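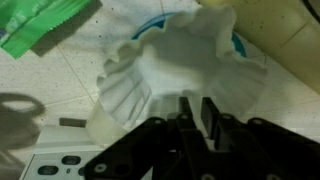 White ruffled piece, with a bit of blue rim showing behind it.

October Clear-Out at Horkdale

Welcome to our October clear-out! We started with 20 boxes from the back room, and I'm happy to say we are down to the last 3, though I will admit that a fair amount of the time went to holding things up and saying "oh, look at this one" before anybody put anything on a shelf.

I have a soft spot for the ruffled piece. We went back and forth over it all afternoon: Jirayu Rattanakul says vase, and I say lampshade (my aunt had one with the same kind of wavy edge over her hall table, and I used to run my finger along the folds until I was told to stop). Whichever it is, the light sits beautifully in those scallops, and I like the ribbing down around the base just as much. It's going on the Saengthong shelf until one of us wins the argument.

The blue rim belongs to something round, a bowl or maybe a lid. Blue always goes quickly at our sales, so come early if you collect it.

Over to the side there's a green packet, and opposite it the big pale yellow cylinder with the tiny dark speckles all over. I'm rather fond of those speckles, and I think they would look very cheerful in a kitchen.

The shelves are open from 10 in the morning until 5, and the kettle is on for most of that. If you've left a box with us and would like something back, please leave a note at the Trunder Street door with your name and what you're looking for.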